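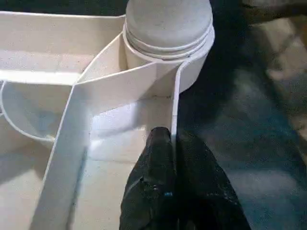

According to Emrys Gethin, dismissal at the lower school used to depend on a radio, a paper list and a good memory for faces, and the list was out of date by lunchtime on most days. Since the office moved to Uten, changes to a child's going-home plan reach the classroom teacher before the last lesson begins.

Uten Dismissal and Early Pickup System
Supplied and supported by Pavside

Uten is a dismissal system for elementary and middle schools. It gives the school office, classroom teachers and staff on door duty one shared record of how each student is going home on a given day: by bus, on foot, with a named adult, or to an after-school program. Families send changes from a phone or a computer. The office approves them, and the classroom list updates.

The system is sold as a complete set. Schools that already own suitable tablets may order the software license alone.

What the Set Includes

One office console with software installed
4 door tablets with protective cases and charging leads
One badge printer for early pickup slips
2 boxes of blank slips
Printed staff guide and a family letter that the school may edit

Classroom teachers do not need a separate device. The class list opens in any current web browser and can be printed from the office console.

How Changes Are Handled

A parent or guardian may send a change at any time up to the cutoff set by the school. Each request shows the name of the sender, the time it was received and the students it covers. Requests from adults who are not on the student's contact record are held and marked for the office to review. After the cutoff, families are asked to telephone, and office staff enter the change themselves.

Standing arrangements, such as a student who attends the after-school program on certain days, are entered once and remain in place until the end date. Siblings may be linked, so that one request covers all of them – including those in different buildings.

Records of completed pickups are kept for the current school year. They can be exported at the end of June, or earlier if the school closes its books sooner.
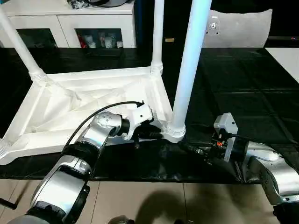

Access and Student Privacy

Each staff member signs in with an individual account. Teachers see their own classes. Door staff see names, grade, going-home plan and approved adults for the day only. Custody notes and other sensitive instructions are visible to the office and to any administrator the principal selects.

Door tablets lock after two minutes without use. A lost tablet can be signed out from the office console.

Setup and Training

Pavside loads student and contact records from a spreadsheet prepared by the school. A template is provided. Most difficulties at this stage come from duplicate contacts, and schools are asked to review the file before sending it. Training takes place by video call in a single session for office staff and a shorter one for teachers. Jelle Van Rooij coordinates training dates and will confirm them in writing once the order has been accepted.

Schools that currently use Gowda for bus lists may import those routes directly. Route changes made in Gowda after the import must be entered again in Uten.

Specifications

Student records: no set limit per building
Family notices: English and 11 further languages
Connection: school wireless network or wired port (console)
Slip size: 2 by 4 inches
Warranty on hardware: 39 months
Item family: Uten, school edition

Related Equipment

The Flasska wall mount holds one door tablet at standing height and locks with a key. It is ordered separately. Screws and wall anchors are supplied, but installation is the responsibility of the school.

Ordering

Purchase orders are accepted from public and private schools and from districts. Please state the number of buildings, the number of doors used at dismissal and the preferred start date. Quotations include delivery and the first year of support. Terms on this page apply to orders placed on or after 17 Jan 2025.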